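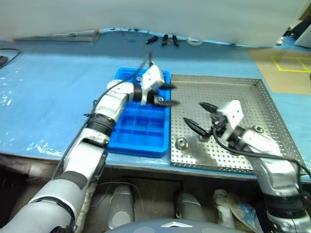

Sorting metal fittings between a perforated tray and a compartment bin. Both arms run from a single planner process.

The control loop for the two arms at Trenport closes every two milliseconds, and for most of last winter it missed its deadline often enough to be useless. The arms did not crash. They hesitated. A gripper would come down towards a fitting, stop short, correct, stop again, and then close on the part a little off centre. Irena Piątek, who leads the software group, kept a log of these pauses and could find no pattern in them by part, by position or by arm.

The pattern was in the logging. Each time the perception node published a new set of part poses, a diagnostic tool copied the full point cloud to disk on the same processor core that ran the trajectory follower. Moving the logger to another core took an afternoon. Finding out that it had to be moved took most of November.

Trenport builds software for two-armed kitting: taking small mixed parts from one container and placing them in the right compartments of another. The job is dull for people and awkward for machines. The parts are metal, they reflect, and many of them look alike from above. The company's stack is called Matwood, and it has four main pieces: a pose estimator, a task planner, a motion planner and a controller. A fifth piece, a replay tool called Grundska, began as a debugging script and now takes up more of the group's time than any of the others.

The pose estimator has been rewritten twice. The first version matched depth data against CAD models. It worked on painted parts and failed on bare metal, where depth cameras return holes or, worse, plausible surfaces in the wrong place. A perforated metal tray adds to the trouble, as its grid of holes produces a regular texture that a matcher will lock on to with high confidence.

Leena Valtonen wrote the current version. It uses colour images to find each part and its outline, fits a pose to the outline, and treats depth as a weak check. For a cylindrical fitting with a central opening, the inner and outer edges give two ellipses, and the offset between them gives the tilt. The method is old. What is new is that the estimator reports a full covariance with each pose, and that the rest of the stack reads it.

"Before, we sent a pose and a score between zero and one," Valtonen says. "The planner compared the score to a threshold. You can't plan with a score. If I tell you the part is uncertain along one axis, you can close the fingers along that axis and let the contact fix it."

The motion planner now does this as a matter of course. Given a part with a long thin error ellipse, it prefers grasps where the fingers close along the long direction, so that the part is pushed into place as they meet. If both axes are poor, it moves the other arm out of the camera's view and asks for another image. The request costs 30 milliseconds plus the time to move the arm, and the planner weighs this against the expected cost of a failed grasp.

Occlusion is a standing problem with a head-mounted camera. An arm that is working in the bin hides part of the bin. Matwood keeps an occupancy estimate for each compartment and ages it: a compartment that has not been seen for a while is marked as unknown, and the task planner may not place a part there without looking first. Ville Partanen, who maintains the task planner, would like to relax the rule for compartments that only the robot can have changed. Piątek has so far refused. Her argument is that parts slip and roll, and a compartment hidden by an arm is the one most likely to have received something by accident.

Planning for two arms in a small shared space is the other half of the work. Treating both as a single fourteen-joint system gives good paths and takes too long. Planning one arm and then the other is fast, and gives the second arm whatever space is left. Matwood plans each arm alone, then adjusts only the timing of the two paths so that they never occupy the same volume at once. When timing alone cannot solve it, the planner falls back to the joint problem with a limit of 2000 samples. If the limit is reached, one arm retreats to a known safe pose and the cycle starts again.

Retreats are safe and slow. In a test set of 1219 recorded pick-and-place cycles, the older release retreated often enough that one arm spent long stretches parked. The current release retreated 21 times. Trilok Kushwaha, who wrote the timing code, says the remaining cases nearly all involve both arms reaching over the shared rim between tray and bin, with wrists tilted towards each other. He has a version that treats wrist tilt as a free variable in these cases. It is not in the release branch, as it sometimes picks a tilt that drags the wrist cable across its own gripper housing, and the collision model does not include cables.

The cable question comes up a lot. Cables on the outside of an arm move with it, but not in a way that a rigid model can predict. Chun-hung Yip has added padded capsules along the forearm to stand in for the usual loop. The padding makes the planner cautious near the wrist and has cost some reach at the far corners of the table. He is fitting a simple bend model from recorded joint angles, which would let the capsules shrink in poses where the cable is known to lie flat.

All of this is tested through Grundska, which replays a recorded session through new code and reports the first point at which the outputs differ. It stores the raw camera frames, joint states and every message between nodes, along with the order in which the messages were handled. The order matters more than the group expected. Early replays gave different results on each run, because two callbacks could fire either way round. Recording the order made replays exact, and also exposed six races in the production code.

The tool's weakness is that it can only replay what was sensed. Once new code moves an arm differently, the recorded images no longer apply, and Grundska stops. The group runs a simulator from that point on, seeded with the last recorded state, and treats its results as a hint. Contact between a finger and a small nut is still poorly modelled, and Valtonen does not trust any simulated grasp on a part smaller than the fingertip.

Trenport's first customer, the hydraulics supplier Pitkänen, has asked for one feature above the others: when the robot sets a part aside, it should say why. Matwood already holds the answer in its message log. Partanen is writing the code that turns it into a line an operator can read at the end of a shift. His current draft has nine reasons, and the longest is "pose uncertain after second view, part left in tray".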